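In praise of the slow bus

I have been taking the number 31 from Fludstead to Mollgate for most of my adult life, and I should admit at the start that I am not an impartial witness. I like buses. I like the smell of them on a damp morning, and the way the windows steam up so that children can draw faces on them, and I like the small nod you give the driver when you get off, which is a habit I hope we never lose.

So when the council put out its plan in April 2019 to replace the 31 with a faster service, calling at nine stops where there used to be 30, I sat down with a pot of tea and tried very hard to be fair to it. The new bus would save us twelve minutes each way. It would use the bypass. It would have sockets for charging your telephone. All of this is perfectly nice, and I can see why somebody with a train to catch at Mollgate would be pleased.

But twelve minutes is a funny sort of thing to be given. I have tried to think what I would do with mine, and I'm fairly sure I would spend them looking for my glasses. What I would lose is the loop through the old estate, the long wait outside the Chuensuk (where half the bus gets off for noodles and the other half wishes it had) and the slow climb past the allotments, where you can see who has got their beans in and who has let things slide.
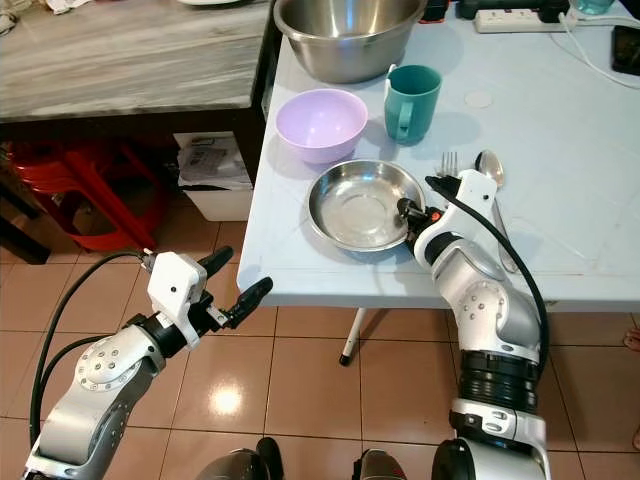 There is also the matter of who gets left behind. A stop that is taken away doesn't vanish for everybody equally. If you are 25 and have good knees, a ten-minute walk to the next one is neither here nor there. If you have a pushchair, or a stick, or two bags of potatoes, it may well decide whether you go out at all. The council's leaflet says that 120 people filled in the survey, and I don't doubt it, but it was an online survey, and I can think of several regulars on the 31 who have never been online and have no plans to start.

I know the usual answer, that buses cost money and empty ones cost the most. Fair enough. The 31 is not full in the early afternoon – I have had the whole top deck to myself in October, and very pleasant it was too. But we don't close the library because it is quiet after lunch, or at least we didn't use to.

If they must have their fast bus, let them run it alongside the old one, morning and evening, and leave the rest of the day alone. The drivers know the road, the passengers know the drivers, and the potatoes get home.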